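Ticket 551 - Search index on the Pronora catalog keeps stalling
Status: Resolved
Opened: 11 Aug 2019
Site: Brullunthorpe Seed Library
Component: Phí (search and indexing)

Problem as reported

The catalog search stops returning new entries partway through the nightly rebuild. Old records show up fine. Anything added since January is missing, including the whole Skukonberg bean collection, and we have growers asking for those beans every day!

What I tried first

Restarted the Phí service. Same result.

Cleared the index folder and started a fresh rebuild. It ran happily up to record 2,000 and then sat there with no error and no log line. Left it overnight and it was still sitting there in the morning.

Raised the memory limit in the settings file from the default to 4,000 MB. No change at all, so I put it back.

Update 1

Found something fun. The rebuild works through records in batches, and it always stops on the same one. I exported that batch to a plain text file and read through it line by line (a nice way to learn about beans, by the way). One of the Skukonberg entries has a variety name pasted in from an old word processor file, with a hidden control character in the middle of it. On screen it looks perfect. In a hex viewer it sticks out right away.

Removed the character, ran the rebuild again, and it sailed past 2,000. Then it stopped again further along. Progress!

Update 2

Wrote a short script to check every name and notes field for control characters. It found 69 records, all from the same import. The script saves a copy of the old value before it changes anything, so we can go back if a grower spots a name that came out wrong.

After the cleanup the rebuild finished in one go, and all the bean entries are searchable. I typed in "speckled pole" and got a full page of results. Very happy with that.

Update 3

Added the same check to the import form, so a bad character now gets stripped before the record is saved. Tested with the original file and with a fresh export from Pronora - both went in clean.

Hardware notes

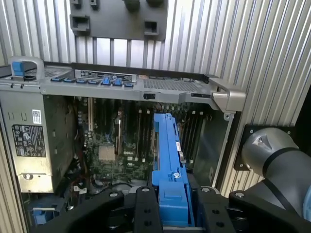

Dell server chassis, open, with blue latch tabs along the front rail.

No hardware changes were made under this ticket. The memory setting is back at its default.

Still to do

Send the cleanup script to the Phí forum, where two other libraries have posted about stalled rebuilds. Ask Skukonberg whether their spreadsheet has been fixed at the source. The accent marks in a few of the older French variety names need a look too, but I'll open a separate ticket for those.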